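Print this page | E-mail this page

Visit report: Leiva pumping station and treatment works

15 Oct 2019

The open day at the Leiva works ran in two sessions, and I attended the second. Access was by the north gate, with sign-in at the old meter house. Hard hats were issued in one size with a ratchet band. The route covered the intake, the filter hall, the pump floor and the control room, in that order, and took just under two hours including questions.

The intake draws from the Romska reservoir through a concrete channel with a coarse bar screen and a finer traveling screen behind it. The coarse screen is raked by hand in winter, when leaf load is low, and by a chain rake the rest of the year. The chain rake was stopped during our visit for a bearing change. Milagros Fuentealba, the shift engineer, led this part and answered most of the technical questions.

The filter hall holds 18 rapid gravity filters in two rows. Each bed is sand over graded gravel, with an anthracite cap added when the hall was refitted. Backwash is started on head loss, with a timer as backup. We watched one bed being washed from the walkway. Air scour came first, then combined air and water, then water alone. The wash water goes to a settling tank and is returned to the head of the works after testing.
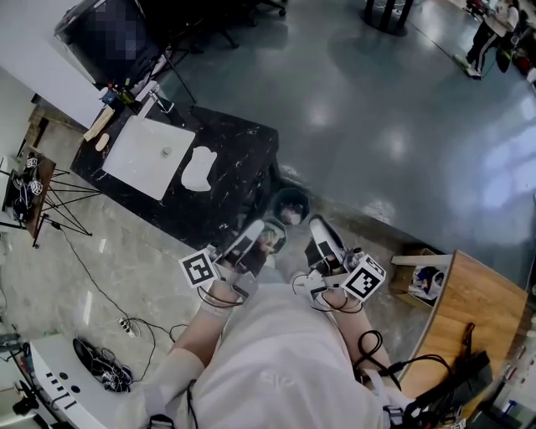 Four pumps serve the high-level zone, three on duty and one on standby. They are horizontal split-case units driven by fixed-speed motors, and flow is trimmed by a control valve on the discharge header. I asked about variable-speed drives. Two are in the budget for January, to be fitted to pumps 1 and 3. The expected saving comes mainly from night operation, when the valve now sits well short of fully open.

The duty log for the previous day was pinned up by the stairs. Pump 2 had run 1,368 hours since its last overhaul, against a service interval of 2,000. Vibration readings are taken by hand at each bearing once a week and entered on paper, then typed into the maintenance system by the day clerk. The readings for pump 4 were slightly higher at the drive end. Fuentealba put this down to coupling alignment and said it was booked for a check.

Noise on the pump floor was high enough that the talk was given in the stairwell. Visitors at the back missed part of it. A printed sheet with the pump data would have helped.

The control room is staffed day and night. Ivana Cisternas took us through the trend screens for turbidity, chlorine residual and clear well level. The chlorine analyzers are paired, and an alarm is raised if the two readings drift apart by more than a set margin. The alarm list was short. Most entries concerned the Skekeck booster station, where the phone line had dropped out twice overnight. A radio link is being priced.

Questions at the end covered lead service pipes, taste complaints after the spring turnover, and the age of the trunk main toward Gadent. The main is cast iron, lined in sections. Relining of the remaining length depends on a road permit, and no start date was given.

Parking is limited to the gravel lot across from the gate. The stairs to the filter walkway are steep and open-tread, and there is no elevator.

Related items
Reservoir levels at Romska: how to read the weekly chart
Visit report: Skekeck booster station
Notes on filter sand grading
Gadent trunk main: relining methods compared

Last updated: 15 Oct 2019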